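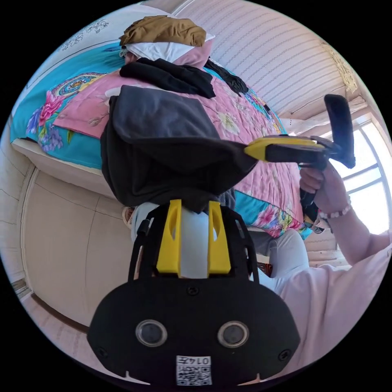 **Subject:** Re: [longtakes] Bouazza – which cut did you all see?
**From:** Misaki Maruyama
**Date:** 22 Jun 2025

Kátia Damasceno wrote:

> Finally watched Bouazza last night and I'm still thinking about the ferry. My copy runs straight from the brother's phone call to the harbour, with no explanation of how she got the money. Octavio swears there's a scene in a pawnshop. Did I nod off? Also, is the song over the credits meant to be that loud?
>
> > I'm certain about the pawnshop. She sells the accordion. – Octavio

You didn't nod off, Kátia! There are two cuts, and you and Octavio have each seen a different one. I'm so pleased somebody has brought this up, as I've been boring my sister with it since March.

The festival cut is the longer one by 18 minutes. It has the pawnshop, the whole of the second dinner and a lovely bit where Zoila Giraldo (playing the aunt) tries to teach the neighbour's boy to whistle. The cinema cut drops all of that and goes out of its way to get to the ferry early. That's the one most of us will have come across first, me included.

I watched them on consecutive evenings and I'd say start with the short one. The ferry hits so much harder when you've no idea what she gave up to be on it. Then the longer version fills it in and you go back over everything, the empty hook in the hallway, her brother humming the tune and stopping halfway (I had to pause it there and make a cup of tea).

As for the song, yes, it's loud on mine too. Alcides Guzmán did the music and the sound mix, and he lets the accordion take over in the last reel until you can barely hear the gulls. I turned it down the first time and up the second.

## If you want to spot the differences

Times will vary a bit with your player, so I've gone by what's happening on screen.

1. The opening market is the same in both, apart from one extra shot of the fish van in the festival cut. Easily missed.
2. The first dinner is trimmed. Listen for the line about "425 steps to the chapel", which comes back in the second dinner and makes no sense at all if that's gone.
3. After the phone call you get either the harbour or the pawnshop. The pawnbroker offers her 4,000 and she doesn't haggle. She just asks for the strap back.

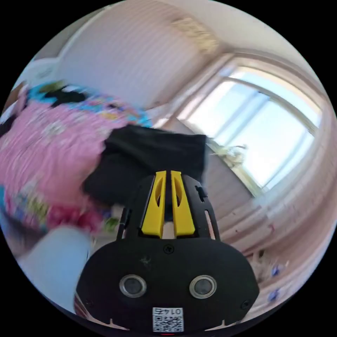

4. The whistling lesson sits between the pawnshop and the night bus. It's one take, and the boy's giggling looks completely real to me.
5. The ferry itself is the same length in both, I'm nearly sure. Octavio, could you check yours? I kept getting caught up in it and forgetting to look at the clock.

## Other things while I'm here

The short that plays before it on some discs is *Gratutness*, from the same director, and it's a treat. It lasts 6 minutes, has hardly any talking, and is all set in a launderette during a power cut. The woman folding sheets by torchlight is Giraldo again, in a wig!

Has anyone managed to see *Wemen*, the one she made afterwards? The Bolar had it for a single afternoon and I was at a wedding. I'd happily get on a train for it, so please shout if you see it listed anywhere.

Kátia, do try the long cut and report back. I want to know whether you still think the brother knew.

Misaki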